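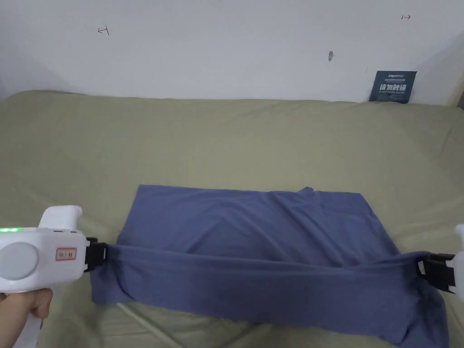
Lutfa Sheikh hat zum letzten Eintrag angemerkt, die Einlaufwerte seien so nicht zu gebrauchen, solange die Proben direkt vom Ballen geschnitten und sofort markiert würden. Der Stoff stehe auf der Rolle unter Zug und müsse erst einmal ausliegen, sonst messe man die Entspannung mit und halte sie für Schrumpf.

2019-01-25, Nähwerkstatt, Einlaufversuch Jersey und Baumwollsatin

Einwand ist berechtigt. Beide Stoffe neu zugeschnitten, vorher 72 Stunden flach und offen auf dem Zuschneidetisch liegen lassen, ohne Gewicht darauf. Der Jersey ist der Altlow, der Satin kommt weiterhin von Skestia. Vom Satin war nur noch Ware aus der zweiten Lieferung da, deshalb sind die alten und neuen Werte beim Satin streng genommen nicht vergleichbar. Beim Jersey ist es dieselbe Rolle.

Markiert mit Heftfaden statt mit Stift. Der Stift war nach der dritten Wäsche kaum noch zu erkennen, und beim Nachziehen schleichen sich Fehler ein. Heftfaden in Kontrastfarbe, je zwei Strecken in Längs- und Querrichtung, Abstand zur Kante mindestens eine Handbreit. Kanten overlockt, damit nichts ausfranst und sich in der Trommel verdreht.

Gewaschen wird sechsmal im gleichen Programm, dazwischen immer vollständig auf der Leine getrocknet. Kein Trockner, den machen wir als eigene Reihe. Trommel mit alten Handtüchern aufgefüllt, damit die Beladung jedes Mal gleich ist.

Ergebnis Jersey längs: Den größten Teil verliert er in der ersten Wäsche, danach wird es schnell weniger, ab der vierten kann ich keinen Unterschied mehr ablesen. Zugabefaktor für den Zuschnitt 1,034. In der Breite geht er nach dem Waschen ein wenig ein und lässt sich von Hand wieder auf Maß ziehen, dort also vorerst keine Zugabe. Ob das nach längerem Gebrauch noch stimmt, weiß ich nicht.

Satin: läuft gleichmäßiger ein, über mehr Wäschen verteilt, insgesamt weniger. Zahl trage ich nach, wenn die Proben der ersten Lieferung wieder aufgetaucht sind. Sie müssten in der Kiste mit den Bündchenresten liegen.
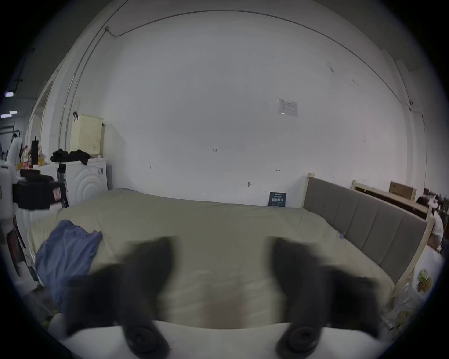 Bett mit Spannbettlaken, leicht faltig.

Zu den Ecken. Bisher haben wir die Eckabnäher auf Endmaß genäht und nur die Liegefläche mit Zugabe gerechnet. Das passt beim Jersey nicht zusammen: Die Fläche kommt nach dem Waschen auf Maß, die Seitenhöhe ist dann zu knapp und das Gummi rutscht unter der Matratze hervor. Ab jetzt Zugabe auch auf die Seitenhöhe, im Schnitt eingezeichnet und die alte Schablone durchgestrichen. Bitte nicht mehr die graue Pappe benutzen.

Gummi: das von Sutherland ist nach den Wäschen noch brauchbar, wird aber an den Nahtstellen wellig. Vermutlich zu stark gedehnt aufgenäht. Nächster Versuch mit weniger Zug und längerem Stich. Das schmale Ladness-Band habe ich nicht mitgewaschen, davon liegt zu wenig da.

Offen:
– Trocknerreihe, gleiche Proben, neu geheftet
– Satinwerte erste Lieferung nachtragen
– Nähgarn prüfen, eine Naht am Jersey zieht sich zusammen, der Stoff daneben nicht
– Jersey nachbestellen, die Rolle reicht für die Trocknerreihe und dann ist Schluss

Bügeln vor dem Messen lasse ich weg. Proben glatt streichen, über Nacht liegen lassen, messen. Lutfa misst gegen, Werte mit Bleistift in die rechte Spalte.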